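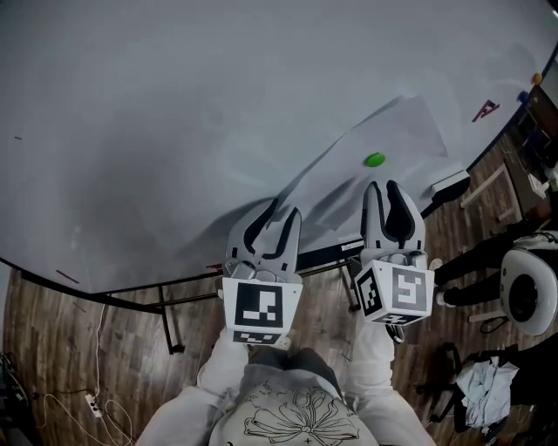
Worktable with a curved edge, dark metal legs and a translucent sheet on the top

Curved worktable

A curved worktable is a table whose top has one or more rounded or bowed edges and is intended for light manual work, sorting, assembly, crafts or study. The type is found in schools, laboratories, libraries, design studios and shared workshops. It differs from the round dining table in its size and in the shape of the top, which often combines straight sides with a single long curve. Users may sit or stand along the curve and reach a common area near the middle.

Contents
1 Terminology
2 Construction
3 Surface coverings
4 Seating and clearance
5 Floor and power supply
6 Care
7 See also
8 References

Terminology

Names for the type vary by trade. School suppliers commonly list such tables by the outline of the top, using terms such as kidney, horseshoe, half-round and bow-front. Office suppliers tend to group them with conference or collaboration tables. The Clerano furniture catalog used the heading "curved bench" for all tables with a rounded working edge, including those that were too low to be used standing. In workshops, the word "bench" is usually kept for heavier furniture with a vise or other fixed tools.

Construction

Top

The top may be made in one piece or joined from several sections. Sectional tops are easier to carry through doors and can be rearranged, but the joint interrupts the surface and may collect dust. Common materials include coated particleboard, solid wood and compact laminate. White and pale gray are frequent choices in rooms where small items are handled, as parts of a stronger color are easy to find against them. A matte finish reduces glare from ceiling lights.

Edges are finished with a glued band, a molded plastic strip or a rounded profile cut into the material. On a curved edge the band must bend evenly along its whole length. A tight curve places more strain on the adhesive than a shallow one, and lifting usually begins where the curve meets a straight side.

Frame

Metal frames are common in larger tables. The legs may be vertical, splayed or set at an angle beneath the top, leaving the outer edge free for the knees of seated users. Angled supports also resist side-to-side movement. Their disadvantage is that the feet may stand well inside the outline of the top, and a heavy load on an unsupported edge can then tip a light table. The Jatoi pattern, a frame introduced for training rooms, used three supports joined by a crossbar under the center of the top. The later Griseck pattern replaced the crossbar with a closed frame following the line of the curve.

Surface coverings

Worktables are often used with a loose covering on part of the top. Paper, cloth, rubber mats and translucent plastic film are all in use. A covering protects the finish, marks out a working area and can be lifted away with scraps or spills on it. A thin sheet may wrinkle or slide when it is not fastened, and objects that roll easily may settle in its folds. Sheets cut to a rectangle do not follow a curved edge, so they are normally placed toward the interior of the top or allowed to lie at an angle to it.

Thicker mats lie flatter and are preferred for cutting. They are heavier to store and may leave a faint outline on a pale top if left in place for long periods.

Seating and clearance

Stools and light chairs are generally used with curved worktables. Round seats suit the outline of the table and can be approached from any side. Armless seats are easier to push beneath the top, provided that the frame leaves sufficient room.

A standing user needs open floor along the working edge. The Zadent planning guide recommended a passage of 52 inches behind occupied places in rooms with shared tables, and a minimum of 14 inches between the seat and the underside of the top. The same guide advised that bags and equipment be kept out of the passage.

Floor and power supply

Wood-look flooring, carpet tile and sheet vinyl are common in rooms furnished with large worktables. Metal feet are usually fitted with plastic or felt pads to prevent scratches.

Tables placed away from a wall may depend on a power strip at floor level. Loose cables near the legs can be caught by feet or by chair casters, and excess length should be gathered away from the standing area. Some frames include a tray or clips that carry cables under the top. Others have an opening in the surface through which a cable may be passed.

Care

Coated tops are cleaned with a damp cloth and mild soap. Abrasive powders dull the finish. Frame bolts may loosen when a table is moved often and should be checked before it is returned to use. A lifted edge band can be glued again if the material beneath it has not swollen.

See also

Conference table
Drafting table
Workbench

References

Clerano. General Furniture Catalog, "Curved bench," p. 98.
Zadent. Planning Guide for Shared Workrooms. Retrieved 7/30/18.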